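News > Community > Open Days

Household robot team opens its doors to visitors

17 March 2026 | By the Brendeo newsletter desk

14 comments | 52 shares

Tradum held its first open day of the year at its Brendeo site this month, and a group of our readers went along. The company is working on robots that can do ordinary cleaning jobs in the home. Visitors were shown how the training material is made, and after that they saw a robot try some of the same jobs for itself.

Most of the morning was given over to the first part. People do chores while a camera records what their hands are doing, and the recordings are used to teach the software. Tradum says it now has 1370 recordings of bathroom work alone. Mirrors, sinks and tiled walls make up the bulk of them.

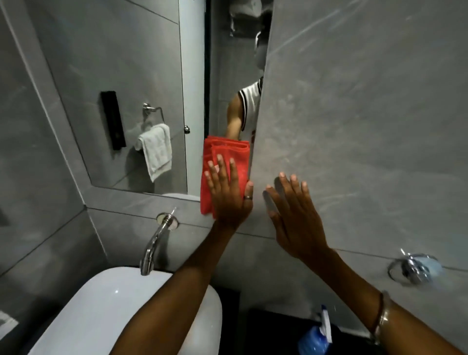 Wiping a bathroom mirror with a folded cloth, one hand on the tile beside it.

Staff said mirrors are harder than they look. The cloth has to stay flat, the pressure has to be even, and the reflection can confuse a system that is trying to work out where the wall is. Several visitors asked why the free hand matters. The answer was that people lean, steady themselves and feel for edges without thinking about it, and the team wants that kept in the recordings.

The robot demonstration came after lunch and ran for 15 minutes. The machine, which the team calls Posico, has 2 arms on a wheeled base. It picked up a cloth, folded it once and wiped a test panel from top to bottom. It missed a strip along one side on the first try and went back for it when the operator restarted the job. The second run was slower but covered the whole panel.

Questions went on longer than planned. Price came up early, and Tradum said it has nothing for sale and no date to give. Others wanted to know about privacy — volunteers agree to each recording in advance and can ask to have it deleted later.

A second open day is planned at the Halász building before the end of March, with kitchen work as the main subject. Places are free but must be booked through the front desk at Brendeo.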